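4.2 Equipment costs and replacement planning

The purchase plan for the Drasura stations was drawn up before the first season of collection. Vilela had set a target of 1000 usable demonstrations per station, and the budget was split between the handheld grippers, the stands and cabling, and the furniture and objects used in the tasks. Quotes were taken from two suppliers, Vamell and Abreu. We chose Abreu for the grippers – mostly on delivery time – and bought the remaining items locally.
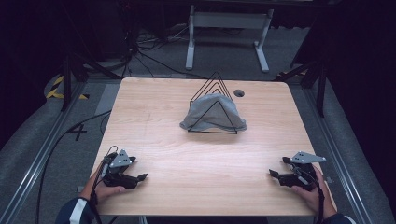 Figure 3. Two handheld grippers at a station table, with a gray cloth on a wire file sorter.

Spare parts took a larger share of the budget than planned. The first version of the plan listed one spare gripper for every two stations and no spare cables at all. In June this was changed to one spare pair per station, with cables bought as a separate line. A working position needs more than the pair of grippers: the tripod stands beside the table and the long cables on the floor in Figure 3 all had to be priced per station, and floor tape was added to the same line. Task objects such as the wire sorter and the cloth cost little and were bought in bulk.

Of the 1000 demonstrations recorded at the first station, 977 were kept and 23 were dropped. We used this rate to set the paid operator hours for the other stations. Rental from Undent was also considered, but the minimum term was longer than our collection period.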